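From: Silvia Vrabec
To: Skarkari ward discussion list
Date: 05/09/2023
Subject: Re: Council vote on the levy cap

Nicanor Figueroa wrote:
> Can somebody explain why Bustamante voted against
> the cap? He ran on holding taxes down. I knocked on
> doors for him and I feel a little foolish.
> Also, is the budget hearing still on the 17th?

Nicanor,

I was at the August meeting and took notes, so I'll give you what I have.

Gonzalo did not vote against a cap as such. He voted against the version Babatunde Haruna brought, which would have tied the levy to last year's figure with no exception for road repair. Gonzalo offered an amendment to leave the Domard Street bridge outside the cap. It failed, and then he voted no on the whole thing. You can still be unhappy with that. I am, somewhat. He could have voted yes and come back for the bridge money in the spring.

My bigger complaint is with the process. The final text went out the night before, and public comment was held to 20 minutes for a room of 50 people. Gwenaël Tessier asked for more time and was told no.

I don't think the county party should endorse anyone for the Echevarría seat until all three candidates say in writing where they stand on the cap — and on the late-night text.

The hearing is still on the 17th, but it has moved from the library to the Varkar building, side entrance. Parking is on the street only.

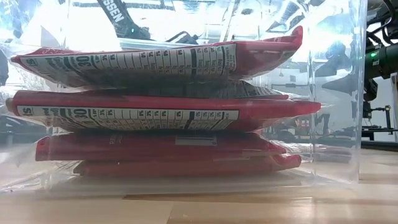
Red snack packages in a clear bin

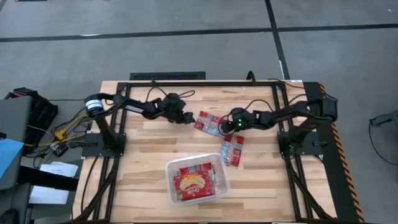 The work table with the two black arms

STILL OPEN FOR THE HEARING

1. Who reads our statement. Gwenaël is willing if it stays on one page.
2. Whether we ask for the bridge as a separate line. I would say yes.
3. Written comments. The clerk wants them two days ahead, and she will not take them by email.

Send me changes to the draft by Friday.

Silvia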